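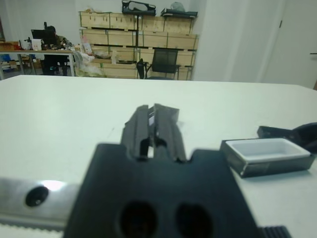

Puzzle swap is back in October!

The Bardale puzzle swap returns next month, and we are so happy to have it on the calendar again. Spring was our biggest one yet, with more than 500 puzzles going home to new tables, and people were still trading in the parking lot when we locked up.

If you haven't come before, it's very easy. Bring up to 14 puzzles, get a paper ticket for each one at the door, and trade your tickets for anything on the shelves. Kids' puzzles have their own corner by the stage and don't need tickets at all. Doors open at 10 in the morning at the Kikside Hall and we go until 4. Come early for the big landscapes (they always go first), but the late afternoon has its charms too, when the odd shapes and the old cardboard boxes from somebody's attic finally get a proper look.

A few things to know before you pack the car. Please put a rubber band or a strip of painter's tape around every box. If a piece is missing, write that on the lid and say where it goes, as in "one piece of sky, top left." Plenty of people will take it anyway! Puzzles in zip bags are fine as long as the picture is in there with them.

New this time is the long table at the back, where we'll have a 1,000 piece harbor puzzle going all day. Sit down for five minutes or two hours, find an edge piece, hand your chair to the next person. Last spring's lighthouse came together with half an hour to spare, and the cheer when the last piece went in could be heard out on Gudeck Street.

The Vasylenko Bakery is bringing poppy seed rolls and coffee again, and yes, the plum ones too. Cash is best. Please keep cups off the puzzle table, there's a shelf for them under the window.

Anything left at closing goes to the library's lending shelf, which could really use some 300s and 500s with large pieces. If you have those at home and don't want to trade, drop them at the library desk any time before the swap.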